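Why is Cadero listed as the district seat and not Avudbridge?

posted by burkico_fan

I am making a table of district seats for a geography study sheet. My older atlas gives Avudbridge as the seat of Ji district. The newer wall map gives Cadero. The population figures do not help, as Avudbridge is the larger town on both. Which one do I put in the table, and does the river port at Burkico count as a seat as well?

Min-kyu Hwang

Put Cadero. The seat of a district is the place where the district council is legally required to sit, and size has no bearing on it. Avudbridge was the seat until Ji was divided. The western part kept the name Ji and took Cadero as its seat. Avudbridge fell on the eastern side of the new line and is now the seat of its own district, also called Avudbridge.

Two checks you can run on any map of the area:

The seat symbol is a filled square inside a circle. A filled square alone means a town with a court or a land office, and Burkico has only that.

The district boundary follows the Ji River down to the 300 m contour, then turns north along the ridge. If your atlas shows the boundary staying on the river all the way to the coast, it predates the division, and the rest of its seats in that province should be checked too. There are 20 districts in the current list and nine of them changed seat or outline.

The highest point in Ji district is 653 m, if your sheet has a column for that. Older atlases give a higher peak, but that one is now in Avudbridge district. 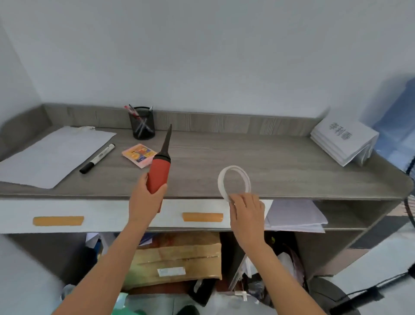
Place Names and Boundaries Team

tolly_m

Burkico used to be the capital of something, I think the whole province? My school book had it in bold anyway. I would list both to be safe.

Min-kyu Hwang

Bold type in most school books marks a port or a rail junction - check the key on the inside cover. Burkico was never a provincial capital. Listing both will put an extra row in the table and the total will come out wrong.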